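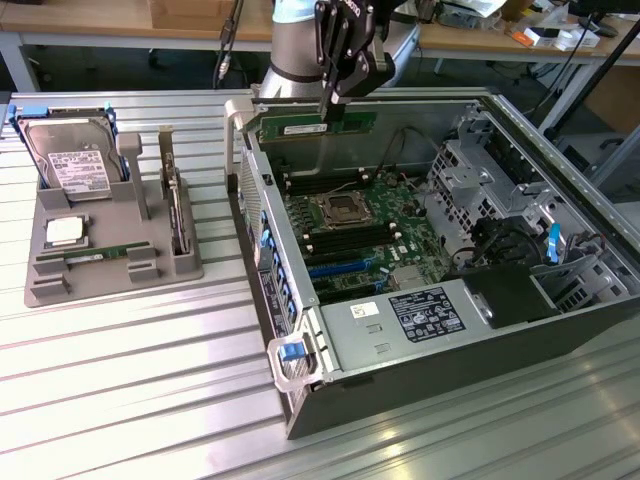

¿Merece la pena abrir un ordenador de sobremesa viejo para cambiarle piezas?

Depende de lo que se espere de él. Para escribir, llevar cuentas y navegar, una ampliación de memoria y un disco nuevo suelen bastar. Para casi todo lo demás que prometen los vídeos de internet, conviene guardar la cartera y leer antes la letra pequeña.

LA SEGUNDA VIDA DE LA TORRE

El reacondicionamiento se vende como ahorro, como ecología y hasta como terapia. Pasamos una temporada entre destornilladores para averiguar cuánto queda cuando se descuenta el entusiasmo.

Llevo años oyendo que montar un ordenador es como jugar con bloques de construcción. Lo dicen siempre personas que ya saben hacerlo. La comparación tiene su gracia hasta que uno se encuentra con un zócalo de procesador abierto, ve de cerca los contactos y comprende que ningún juguete infantil se estropea por dejar caer una pieza un poco torcida.

Con esa desconfianza llegué en abril al taller de Drerno, una pequeña empresa que compra torres de oficina retiradas, las desmonta, las limpia y las vuelve a poner en venta. La dirige Nermin Karakaya, que antes reparaba centralitas telefónicas y que no tiene ninguna paciencia con el lenguaje publicitario de su propio sector. Le pregunté por la palabra «reacondicionado» y se encogió de hombros.

«Significa lo que quiera el vendedor», me dijo. «Hay quien pasa un trapo y reinstala el sistema. Nosotros sacamos la memoria, el disco, la tarjeta y el procesador, y los probamos por separado. Pero en la etiqueta pone lo mismo».

Es un buen punto de partida para cualquier comprador. En las tiendas abundan los sellos de calidad, los grados con letras y las garantías de duración variable, y casi ninguno explica qué se ha abierto y qué se ha dejado como estaba. Un grado alto suele referirse a los arañazos de la carcasa. A mí los arañazos de una caja que va a vivir debajo de la mesa me traen sin cuidado.

El orden de las cosas

Reconozco que hay un placer en ver las piezas fuera. Una torre cerrada es un mueble feo. Tumbada de lado y sin la tapa, empieza a entenderse: la placa verde con el zócalo en medio, las ranuras de memoria a los lados, la fuente de alimentación como un ladrillo plateado, la jaula metálica donde van los discos. Los fabricantes de equipos de oficina han tenido siempre la costumbre de colorear de azul lo que se puede tocar, pestañas y cierres sobre todo, y es de las pocas cortesías que el sector ha mantenido con el usuario.

Karakaya insiste en que la mitad de los disgustos vienen de no tener dónde dejar lo que se saca. Una mesa despejada ayuda. Una bandeja con huecos ayuda más. En casa casi todo el mundo usa la tapa de la caja de zapatos, el platito del café o directamente el borde de la mesa, y luego se extraña de que un módulo acabe debajo del sofá. 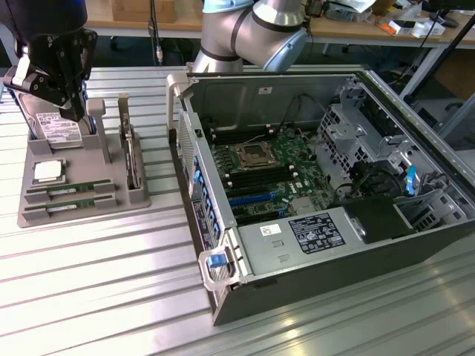

La bandeja compartimentada tiene además una virtud que me costó apreciar: delata lo que falta. Si queda un módulo en su surco, es que todavía no está en la placa, y no hay que fiarse de la memoria propia para saberlo. El disco va de pie, los módulos tumbados, el procesador plano en su cuadrado. Suena a manía de persona ordenada, y seguramente lo es, pero he visto a gente muy lista cerrar una tapa con una pieza todavía encima de la mesa.

Donde ya no sigo a los entusiastas es en el catálogo de accesorios. Piron vende un juego de organizadores imantados, alfombrilla con cuadrícula y pinzas de tres curvaturas que cuesta más que algunas de las torres a las que va destinado. Lo probé durante dos tardes. La alfombrilla está bien. Las pinzas no las saqué del estuche. Para los tornillos me sirvió igual una huevera de cartón, con el nombre de cada tipo escrito a bolígrafo.

La memoria, esa aspirina

Si hay una recomendación universal en los foros es «ponle más RAM». El ordenador va lento, ponle más RAM. El navegador se cuelga, ponle más RAM. La respuesta tiene la ventaja de que la pieza es fácil de instalar: se abren las pestañas blancas de los extremos, se busca la muesca, se coloca el módulo recto y se empuja hasta que suena el clic. Cualquiera que haya cerrado una maleta demasiado llena sabe hacer la fuerza necesaria, que es más de la que uno se atreve a hacer la primera vez.

Lo que no garantiza es que sirva. Joyce Shemweta, técnica en la academia Kurtuluş, donde da un curso nocturno de mantenimiento informático, lleva la cuenta de los equipos que sus alumnos traen de casa. Han pasado por sus mesas 374. La pregunta con la que recibe a cada uno es siempre la misma: qué hace el ordenador cuando va lento. Casi nadie lo sabe decir.

«Vienen con el módulo ya comprado», cuenta. «A veces ni siquiera es del tipo que admite la placa. Otras veces entra perfectamente y el equipo sigue igual, porque el problema era un disco mecánico agotado».

Shemweta defiende el disco antes que la memoria, y en eso coincide con Karakaya. Un disco duro de 3,5 pulgadas puede funcionar muchos años sin una queja, pero para arrancar el sistema se queda muy atrás respecto a una unidad de estado sólido. Los dos lo conservarían para guardar copias y fotografías, siempre que no sea el único sitio donde estén. Sobre este último punto Shemweta se pone seria y hace repetir la frase a sus alumnos.

Me apunté a una de sus clases con una torre heredada de un despacho de abogados. Tardé cinco minutos en abrirla y más de nueve en encontrar dónde iba un tornillo que había quitado sin mirar. El compañero de al lado terminó antes y con menos aspavientos. También descubrí que los cables negros sobre una placa se parecen todos muchísimo cuando ya los has soltado, y que una foto hecha con el móvil antes de tocar nada vale más que cualquier manual. Me lo habían advertido al empezar la clase.

Las cuentas del ahorro

Queda el dinero. La torre reacondicionada es barata de salida, eso es indiscutible. Luego viene el disco nuevo, quizá la memoria, quizá el adaptador para la pantalla, quizá una licencia, y la factura de la luz de una máquina pensada para otra época. En el catálogo de Stalleck el equipo «listo para usar» aparece con un precio muy atractivo y una lista de complementos recomendados que, sumados, lo dejan a poca distancia de uno nuevo y modesto. No es un engaño. Tampoco es lo que uno había entendido al ver el anuncio.

El argumento ecológico me parece más sólido, aunque se maneje con demasiada alegría. Alargar la vida de una caja de chapa, una placa y una fuente que ya están fabricadas tiene sentido. Lo tiene bastante menos si el comprador se cansa en unos meses y acaba con dos ordenadores en el trastero. Karakaya, que vive de vender estas máquinas, desaconseja la compra a quien edita vídeo o juega con títulos recientes. Le pregunté si eso no le costaba clientes.

«Me cuesta menos que las devoluciones», respondió, y siguió limpiando un ventilador.

Antes de comprar, o de abrir

A quien siga con ganas le diría que empiece por mirar el modelo exacto de la placa y el tipo de memoria que acepta. Que pregunte al vendedor qué piezas ha probado y pida la respuesta por escrito. Que desenchufe el cable antes de meter la mano, toque una parte metálica de la caja y deje el procesador en paz salvo que tenga un motivo de verdad para cambiarlo. El zócalo no perdona, y la pasta térmica vieja ensucia lo que no está escrito.

Y que mire también si la caja se abre sin herramientas. Muchas torres de oficina lo permiten, con un asa o un cierre que libera el panel, mientras que algunas carcasas domésticas bastante más caras exigen pelearse con tornillos diminutos.

Mi torre heredada arranca ahora con un disco nuevo y la memoria de siempre. Sirve para escribir, y este artículo se ha escrito en ella. El módulo de RAM que compré antes de hablar con Shemweta sigue en su blíster, dentro de un cajón, a la espera de que encuentre el recibo.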